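Temps de lecture : 2 min

Grande table blanche en salle partagée : vos retours ?

Jussara Teixeira
Bonjour à tous ! Ça y est, on a notre grand plateau blanc à Grestdale et je suis ravie. Avant, on travaillait sur une vieille table de cuisine sombre, impossible d'y retrouver la moindre petite vis. Là, tout ressort tout de suite : la petite boîte ouverte, blanche dedans avec son bord gris, se repère même de loin, et le paquet argenté et noir posé à plat encore mieux. 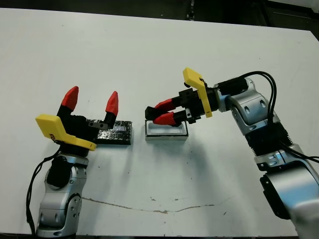
Crédit photo : Gunnel Moen

Ma question porte sur l'entretien. Vous mettez un sous-main ? Une nappe transparente ? J'ai vu des protections à 66 euros chez Flokura, mais ça me ferait mal au cœur de cacher un si beau blanc !

Gøran Åberg
Félicitations, c'est le genre d'achat qu'on ne regrette pas. Chez nous à Carmont, règle unique : la grande table sert au travail en cours, le reste va sur les bureaux du pourtour. Les flacons et les bricoles au fond, les écrans aussi, et on garde de la place pour s'asseoir et discuter. Depuis, le samedi, on range en dix minutes – avant il fallait la matinée. 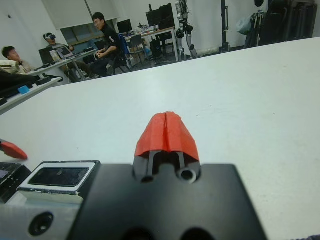

Amirhossein Shojaei
Pas d'accord du tout avec la règle unique. Si je dois me lever à chaque fois qu'il me faut un flacon, je perds le fil. Un petit bac au milieu de la table et tout le monde est content. Et pour la nappe, non merci, ça gondole et la poussière passe dessous.

Gøran Åberg
Un bac, je veux bien. Mais il y en a un en avril, cinq en juin, et on ne voit plus le plateau...

Jussara Teixeira
Vous me faites rire tous les deux ! Va pour un seul bac. Par contre, j'ai un autre souci : une fine ligne brune, un peu courbe, dans le bas du plateau, et de petites marques autour. Sur du blanc on ne voit que ça. 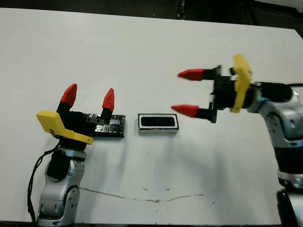 J'ai passé une éponge et du savon noir, sans résultat. Holger Torvik me conseille la pâte de rebouchage Mulligan, ponçage au grain 3000 ensuite. Quelqu'un a essayé ? J'ai peur de laisser une zone brillante.

Amirhossein Shojaei
Teste dans un coin d'abord ! Et vas-y à la main, surtout pas à la ponceuse.

Gøran Åberg
Moi je laisserais comme ça, une table qui sert, ça se marque. Si ça n'accroche pas sous l'ongle, n'y touche pas.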